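The drip tray shuffle
24/08/2024 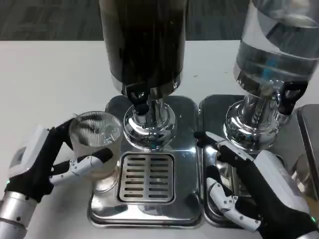

Left hand on the glass, right hand out over the other tray.

I spent the afternoon moving drip trays. Our drinks cell had been set up with a gap between them, and Pejman wanted them pushed together so the left hand had less far to travel. Fine. Except every taught position then had to shift too, and there are 7 of those, each with its own opinion.

The chrome bases don't help. Polished metal shows the fingers back to themselves, and the vision software finds this fascinating. I've turned the exposure down and wiped everything twice.

Still on the list: finger joint screws, wrist cable check, and a talk with Pejman about gaps.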